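Sweeping up after unpacking

Pick up the big cardboard by hand first and flatten it. A broom only pushes it around.
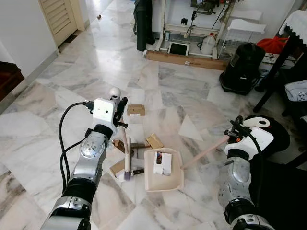

Long handles on both tools save your back. Lay the dustpan flat on the floor and bring the brush to it in short strokes. A little box like the white one in the pan can go in with the scraps.

Sweep toward the middle of the room, away from the walls.
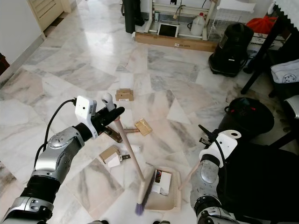
Should you mop marble right after sweeping?
Wait until all the grit is up, then use a damp mop and plain water.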